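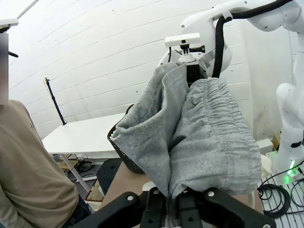 Emília Vrabec wrote to us that her left arm had stopped with a fault, the right arm carried on pulling, and she wanted to know whether she should have pressed the emergency stop or waited. She should have pressed it. Most of the questions on this page came in after hers, and we have answered them together.

Two-arm hold fault: frequently asked questions
Last updated Mar 16, 2026

What is the two-arm hold fault?

When two arms hold the same piece of clothing, the Orkance controller is meant to treat them as a pair. If one arm stops, the other should stop as well. In the affected software the second arm can carry on towards its target for a short time after the first has gone into a protective stop. The cloth goes tight between the grippers and then one of three things happens: the garment slips out, the garment tears, or the second arm reaches its own force limit and stops too.

How long does the second arm keep moving?

In our bench tests the longest delay was 560 milliseconds. At handling speed that is enough to pull a loose pair of joggers tight. It is also enough to catch a finger between the cloth and the gripper if somebody is reaching in at the time.

Which sites are affected?

Any site running Orkance 4 with the paired handling option switched on. The Lirneo training rooms, the Brenness pilot and both benches at Aebischer were all on this version. Single-arm setups are not affected, even when two arms are fitted to the same table, provided they never hold the same item.

When did it start?

The first report was in December, from Brenness. It was logged as a torn garment and put down to gripper pressure. The fault was not recognised until Nobuhle Oosthuizen compared the stop times in the logs of both arms and found they did not match. We then went back through the older reports and reclassified the ones that showed the same gap.

Has anyone been hurt?

One person had a pinched fingertip while freeing a waistband from a gripper. The skin was not broken and they went back to work. We have treated it as a reportable incident under our own procedure and the site has a copy of the report. If you have had something similar and did not send it in, please do so now, even if it seemed too small to bother with.

What causes it?

Each arm checks its own forces 1000 times a second and can stop itself without waiting for anything else. The message telling the other arm to stop goes by a slower route, through the task program. If the task program is busy planning the next fold, the message sits in a queue until the planning step ends. Long planning steps happen more often with soft, bulky items, where there are many possible ways to take hold of the cloth.

That is why sites folding mostly tea towels hardly saw the fault, and sites working with sweatpants and hooded tops saw it often.

Is it a problem with the grippers?

No. The grippers did what they were told. A few sites changed the finger pads after the first torn items and reported an improvement, but their logs show the same delay between arms as before. Worn pads let the fabric slide out sooner, and new pads hold it longer. If anything, new pads make a tear more likely while the fault is present. Do not fit worn pads on purpose.

Can I go on using the cell?

Yes, with paired handling switched off. If you need paired handling before you have the update, all of the following apply:

Reduce the arm speed to the setup level and lock it there with the supervisor code.
Keep hands and sleeves out of the space between the two grippers whenever the arms are powered. Standing at the table is allowed. Reaching in is not.
Have the emergency stop within reach of the person nearest the arms.
Stop the session after the first hold fault and send us the logs before starting again.

Will the status light warn me?

Do not rely on it. The light near the base of an arm shows the state of that arm only. With this fault you can have one arm stopped and the other still showing green and still under power. We have had several messages from people who looked at the nearest light, saw green, and took it that the whole cell was healthy. Check the light on every arm, and then check the screen.

The arms have stopped and there is a garment stretched between them. What do I do?

1. Press the emergency stop, even if nothing is moving.
2. Look at the cloth. If it is tight, treat it as loaded. It can spring back when one end comes free.
3. Stand to the side, out of line with the fabric.
4. Using the hand control on the arm that faulted first, open that gripper only.
5. Wait for the cloth to drop, then open the second gripper.
6. Lift the garment out with both grippers fully open.

Step 4 needs the gripper supply to be live. On most installations it stays live after an emergency stop, but not on all of them. If your gripper does not open, do not reset the stop to get it working. Use the manual release described in the sheet for your gripper, and support the cloth first so the weight is off it.

Can I just pull the garment out?

Please don't. Pulling against a closed gripper was how the fingertip injury happened. It can also shift the wrist enough to put the camera calibration out, and you may not notice until the next few picks miss.

Can I cut it free?

Yes, if the cloth is caught in the finger mechanism and the manual release has not worked. Use blunt-ended scissors, cut well away from the fingers, and keep clear of any cable running along the arm. Tell us afterwards. We would sooner replace a garment than a wrist cable, and we have now had to replace a wrist cable.

Why did the arm not stop when the cloth tore?

The force limit is set to protect people from being struck or pressed by the arm. Ordinary jersey tears or stretches well below that level. From the arm's point of view a tearing seam is a small, falling force, and nothing in the affected version looks for that pattern.

Does the second arm always hit its limit and stop?

Only if the cloth holds. In the tests run by Ruan Motaung, strong fabrics brought the second arm to a stop through its own limit, while stretchy ones mostly gave way or slipped. So a quiet end to the event does not mean the stop message got through in time. You need the logs to know.

What does the update change?

The stop message no longer goes through the task program. Each arm now watches the other directly, and a stop on one is a stop on both. We have also added a check on cloth tension. If the distance between the grippers grows while the pulling force rises, the pair slows down before either limit is reached.

There is a cost. Paired folds are slower, and thick waistbands sometimes set off the tension check when there is no real problem. Elastic that has gathered into a bunch looks, to the force sensor, a good deal like cloth that is about to jam. We have left the setting on the cautious side for now and would like to hear how often it bothers you.

How do I get it?

Lizelle Mokgethi is sending it out site by site. It cannot be downloaded yet, as each installation has to be checked for gripper supply wiring first. Have your cell number and a photo of the inside of the control cabinet ready when she contacts you.

How do I check that the update has worked?

Run the paired stop test from the maintenance menu using the test cloth supplied. Do it with no one at the table. The test asks you to trigger a protective stop on one arm, then on the other, and shows the delay for each. Both results must be shown as a pass. If one passes and one fails, the cell has failed. Print or save the result and keep it with the maintenance book.

Repeat the test after any change to the network, even moving a cable to another port.

Do we have to redo our risk assessment?

Yes, for paired handling. The old template assumed that both arms stop together, and that assumption was wrong for the affected version. Zorica Mladenović has rewritten the section on shared loads and will send it on request. It does not replace your own assessment. Check in particular where people stand during paired folds, what is within reach of them, and whether loose cables or equipment on the floor would get in the way of someone stepping back quickly.

Are the recordings we made during a hold fault still any use?

For fault finding, very much so. Please keep them. For training a folding policy, leave them out until the episodes have been labelled. A recording in which one arm freezes and the other pulls on looks much like a deliberate stretch, and we do not want that learned as a way of flattening cloth.

What should I send with a report?

The logs from both arms, covering the minute before the stop and the minute after. The wrist camera recording, if there is one. What the item was and what it was made of, from the label if it has one. Whether the cloth slipped, tore or stayed held. Where people were standing. If you pressed the emergency stop, say so, as it shows in the log as a stop with no cause and we spend time looking for one.

Who do I contact outside office hours?

Leave the cell powered off and send the report to the support address on the cabinet door. It will be read the next working morning. If someone has been hurt, follow your own site's emergency procedure first and ring the number on the same label once they have been looked after.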